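Sorting Returned Lunch Containers: Final Project Report
Visar Group, Workplace Design Studio, Allville

1. What we set out to do

The dining hall at Allville lends out reusable lunch containers, and people bring them back, mostly. Each one has to be checked for a lid, checked for leftover noodles, and put in the right stack. Our group was asked to lay out a workbench where this could be done without anyone walking in circles. We picked the topic because it sounded easy. The other choice was bicycle parking, and we should have looked harder at bicycle parking.

2. The bench before we touched it

When we started, the bench was a long surface with everything on it. There were stacks of containers at both ends, a bin for lids that also held spoons, and a label printer that had not printed a label since before any of us enrolled. Whoever was on shift worked in whatever gap was left. We watched a lunch return of 215 containers and wrote down each time somebody had to move one thing to get at another. We ran out of lines on the sheet.

3. Three layouts, two of them bad

Layout A put the conveyor along the back of the table with stacks in front of it. It looked tidy in the drawing. In use, you had to reach over the stacks to get to the belt, and the stacks went over.

Layout B put the conveyor in the middle. Now there were two half-tables, neither big enough for a tray. Our notes for this one are short and contain a word we were asked to remove.

Layout C brings the belt in from the right and stops it partway, so there is bare tabletop to the left of it and in front. Containers come off the squared-off end and get checked on the open surface. The bins moved to a cart. We argued for a full session about whether a cart counts as part of the bench, and the answer in this report is yes.

4. The surface

We tried the bench with its old white top first. White shows every crumb, which sounds useful until you spend the shift wiping crumbs. The new top is a matte mauve-brown that one of us calls "cafeteria plum." It does not glare under the lights, and the green belt stands out well against it, so you know where the table stops and the moving part starts.
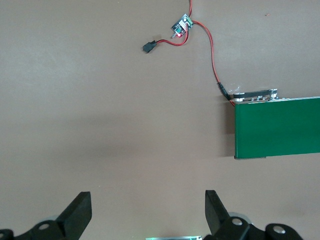
Page last changed: September

The motor and roller housing sits at the left end of the rail, along the far side of the belt. We had it down as a nuisance in our first plan, but on that side it stays out of the way of your sleeves. The metal side rail runs along the same edge. Our one request for the next version is a lip at the end of the belt, as we had 12 containers leave it faster than we could deal with them.

5. Results, such as they are

With Layout C, a shift of two people got through the lunch return with 5 stops to move something, and most of those were for a backpack. We did not test dinner. Dinner has soup.

6. Costs

The budget was 2,000 dollars and we spent over half of it on the new top and the cart. The rest went back to the department, who seemed surprised.

7. Still to do

Find a home for the label printer. Put the lid bin and the spoon bin on different shelves of the cart. Measure the doorway before anyone orders a wider cart.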